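Subject: Re: [arm-users] Wrist joint protective stop near chair seats
Date: 2025-12-14

Sveva Negri wrote:
> We get fault 297 whenever the arm works close to a seat. The wrist stops
> and the fingers stay where they are. Is it the force limit again, as in
> July? Logs from the Omeck controller to follow.

I have read the logs. The force limit was not reached. The stop comes from the Jatoi planner, which loses the wrist pose for 19 cycles and then asks for a step larger than the joint allows. The controller is right to refuse it.

The part that worries me is the restart. After a reset, Doltance replays the last queued step without checking the finger state. With something in the grip, or with a person within reach, that is a safety matter and should be treated as one. I have opened ticket 1786 at Tronalham for it.

Until there is a patch:

- clear the queue by hand before each reset
- keep hands out of reach until the arm reports idle
- set planner retries to 2

Wrist views of the work are below. Please send the full log as well, as the extract stops before the reset.

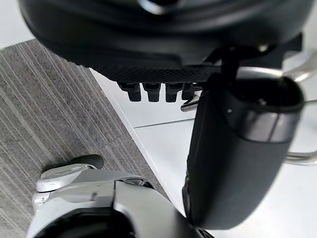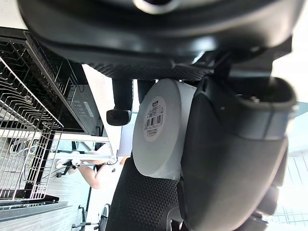
Wrist camera. First: under the seat, by the armrest. Second: tape roll at the finger.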